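Last updated: 12 October 2025

Okay, I have tea, I have the good pen, and my feet are up on the other chair, so let me get this down before I fall asleep on it.

Cloth day! I've been calling it that in my head since June, when Frøydis Haugen first said we should get all the fabric out of the bins and look at it properly, and then of course the summer went by and the bins stayed shut. I think I'd started to believe there was something awful at the bottom of them. (There wasn't. There was a potholder.)

I got the Poma bus out, the early one, with my big bag on my lap the whole way like a person traveling with a goose. Frøydis was already there and had the kettle on. Hoi-yan Wei came a bit later with a tote of her own and a loaf of that seeded bread she makes, still in its paper, and we stood around eating the end of it before anyone touched a single thing. I love those ten minutes. I'd go just for those.

I had forgotten how nice that room is. It's so bright! White walls, that high ceiling with all the ridges in it, the big window with the shade halfway down. I always want to run the shade all the way up and I never do. Hoi-yan says colors lie to you under tube lights and you have to take a thing to the window if you want to know what you've got, so we spent half the morning walking back and forth with pieces of cloth over our arms. She's right, though. I had a square I would have sworn was gray and it was green as a pea.

Then the sorting. I don't know why I find it so hard. Frøydis has a system (keep, mend, give, cut up) and she can go through a pile like she's dealing cards. I pick one thing up and I'm gone. I start thinking about whose kitchen it was in, and what they had for lunch on it, and whether they got along. She said "you're reading again" at me 5 times, and I know it was 5 because she started holding up fingers.

The one I fell for was the black and white one with the ferns, or leaves, we argued about that too. Rows and rows of them on a white ground, and then that fringed edge along the bottom that looks like somebody cared. It went straight on the round table and I didn't let anyone put it in a pile. The pale blue one ended up right up against it, all crumpled, and I liked them together so much that I left them like that for a good while. They shouldn't go together and they do. I have been thinking about it all evening, about doing the hall in that blue with something black and white at the little window. I'll have forgotten by tomorrow, which is why I'm writing it here. HALL. BLUE. FERNS.

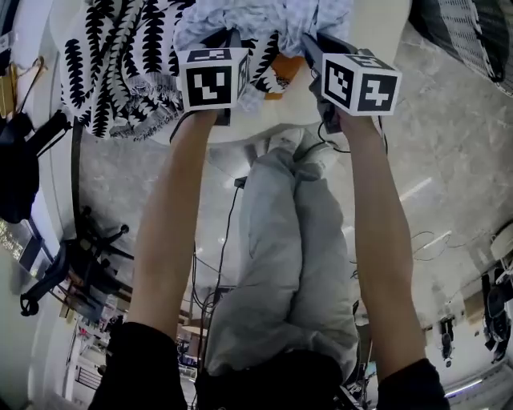

Ferns and blue on the round table, with a bit of orange peeking out. Comfy gray pants!

I do want to say something about the blue, because my mother had one with the same kind of weave, that very fine bumpy texture you can feel with your thumb, and she used it for everything. Bread, picnics, wrapping up the cat for the vet. I haven't thought about that cloth in years and I couldn't tell you where it went. I told Hoi-yan about it and she said her grandmother kept one just for covering dumplings and would smack your hand if you used it for anything else, so there you go, two kinds of families.

Lunch was soup and the rest of the loaf and some of those Hsueh plum candies, which I had never tried before and which are so sour that my whole face went. Frøydis ate them like peanuts. We got talking about the Kaltotley fair and whether we want a table again. Last year we took in 91 dollars and I thought that was wonderful, and Frøydis thought it was terrible, and we were both remembering the same afternoon. Hoi-yan wants to do cloth napkins this time, in sets, tied up with string. I said I would hem. Why did I say I would hem? I hate hemming. I can do a straight line for the length of one napkin and then I start wandering off toward the coast.

But I did say it, so that's me for the winter.

After lunch I got slow and kept drifting over to the window end. The trees out there are right in the middle of turning, some still completely green and some gone that yellowy brown, and there's a pale patch of ground by them that I kept looking at for no reason. There was a black water bottle standing on the sill against all that light and it looked so elegant, like something in a shop! I wish my own windowsills looked like that. Mine have a dead basil and three library cards.
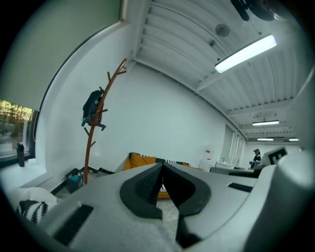
Shade halfway down, lights on, trees turning. The bottle on the sill.

I should put down what we decided, or we will have the whole conversation again. Napkins, yes. The ferns one stays whole, no cutting, I was firm. The blue is a maybe. Frøydis thinks it would make a lovely apron and I think it would make a lovely exactly what it is. We'll see who gets worn down first. The potholder came home with me.

Also, and I'm only a little ashamed, I bought thread on the way back. The shop by the Busarus stop was still open and I had gone in to get out of the wind, that's all, and then there was a cone of the softest gray, 170 yards of it, and next to it a blue that might be THE blue. I couldn't check. I had nothing to hold it against and there was no window worth the name. So I bought both, and if the blue is wrong I'll use it for basting and never speak of it.

My back is stiff and I smell like old cupboards. The bath is running. Tomorrow: call Hoi-yan about string, take the library cards back off the windowsill, and look up how to do a mitered corner, which I have been pretending to know since the last fair.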